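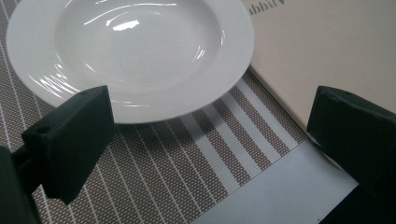 Table-setting notes, Widcombe bench, July, 3 pm

Went back over the place setting because I don't trust what we wrote last month. The old entry says the woven mat "holds the plate steady." I'd like to know who tested that and with what. Leaning over and deciding it looks steady is not a test.

Setting as used: white rimmed soup plate on the brown mesh mat with the diagonal white stripes. The Gourlay sheet calls this a "no-slip weave." It's a mesh. Most meshes grip a little on a clean table and a lot less once there are crumbs under them, and the sheet doesn't mention crumbs.

Pushed the plate sideways by the rim, 7 tries with it empty. The mat stayed put and the plate slid over the mat in 3 of them. So the mat holds the table and the plate does what it likes. Repeated with 800 g of water in a jug stood in the well. No slide, but I was pushing more gently by then and I know it, so I'm not counting that.

The wide white bands run on a slant, so anyone using them to line up the plate will end up with it off to one side. I did it twice. Lostard notes say to "center by eye on the stripes." Strike that, please, and use the table edge.

The rim is easy to grab, I'll give it that. The ridges on it are faint and I doubt they add any grip. They do look nice.

Next, trays. We have the Skallholm claim that a tray with a raised lip "makes clearing up quicker." Quicker than what?
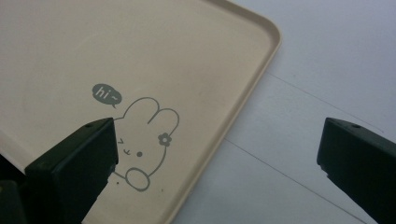 The beige one with the winking bunny saying "hi~" is the one people reach for, and I suspect the bunny has more to do with it than the lip. Timed one clear-up with it at 25 seconds. One run proves nothing – I want the same person doing it with and without a tray, same dishes, before anyone writes "quicker" in here again.

There are a couple of tiny dark specks by the drawing. Could be dirt, could be the print. Wipe and look again before blaming either.

To do: redo the loaded push with a spring scale, crumbs on and crumbs off. Leave the mat unwashed until then.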